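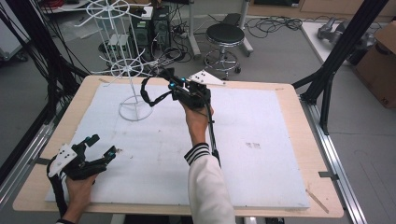 Why do students in Retdale skip breakfast? Most of them told us that they wake up too late and the first bus leaves before they are hungry.

Print | E-mail

We gave a short paper survey to 81 students in February. Over 18 of them eat nothing until lunch - this was more than we expected.
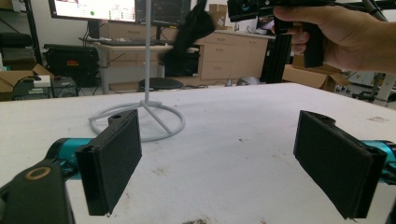

Category: Student Projects / Health

Kamil Kováčik wrote the survey and I made the tables. In the next survey we would like to ask also about sleep, and to include the school in Pukham.

Ionuț Buzatu

Print | E-mail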